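Workshop notebook, Billevell
6/10/19

Countertop mix, batch 5

Picked up where the last entry stopped. Batch 4 crazed all over the top face within a day of stripping, so this one has less water and a slower cure. Same mold as before, melamine, taped seams, silicone in the corners.

Weighed out dry: white cement, Lurkard fine sand, the Ivora pigment in light gray. Pigment went into the dry mix this time, before any water. With batch 4 it went in with the water and left streaks near one end, which I can still see when the light is low.

Mixed 5 minutes, rested 2, mixed again until it slumped without bleeding. The paddle mixer is getting warm at the gearbox. Needs grease or a new seal, whoever uses it next please check before a big pour.

Poured in two lifts. Vibrated the first lift from under the table with the sander, no paper on it. Second lift got mesh laid in first. Probably should have cut the mesh an inch shorter all round, it was close to the form on the long side and may ghost through.

Color target is still the mottled gray the client liked, no strong pattern, slightly darker at the edge.

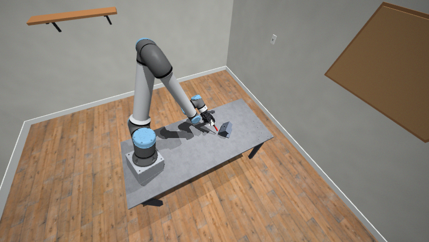 Cure

Covered with damp burlap and plastic at 3:15. Shop was at 58 percent humidity when I closed up, which is better than last week with the big door open. Leave the plastic alone until Wednesday. Do not lift the corner to look. I did that on batch 3 and got a dry patch the size of a plate.

Strip the sides first, then flip with two people. The slab comes out at 151 pounds by the calculator. The Hyun suction handles are fine on the finished face but they lose grip on the back, so use straps for the flip and the handles only for setting it down.

Sealer test

Three offcuts from batch 2, each wiped twice with a different sealer and left over the weekend. Put coffee, oil and lemon juice on all of them this morning.

Acrylic: no coffee mark, lemon etched it. Looks like plastic wrap from the side.
Penetrating: kept the stone look, oil left a dark spot that has not moved.
Penetrating plus wax: best so far. Coffee came off with a damp rag, lemon left a faint dull ring.

The wax brings the mottling up a little and shadows read softer on it than on the acrylic.
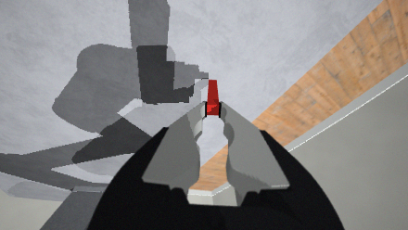 The client wants to see a sample next to the floor boards before signing off, so I will cut a piece from the waxed offcut and round one edge. Try the 400 pad first and stop there. Going up to 800 made batch 2 too shiny, and it showed every fingerprint.

Still to do: order more burlap, clean the trowels properly, find the other straightedge. Write the water weight on the bucket lid this time.

Recent entries
Countertop mix, batch 4: crazing
Mold release, wax against oil
Grinding pads, wet and dry
Edge form repairs
Sink knockout, second try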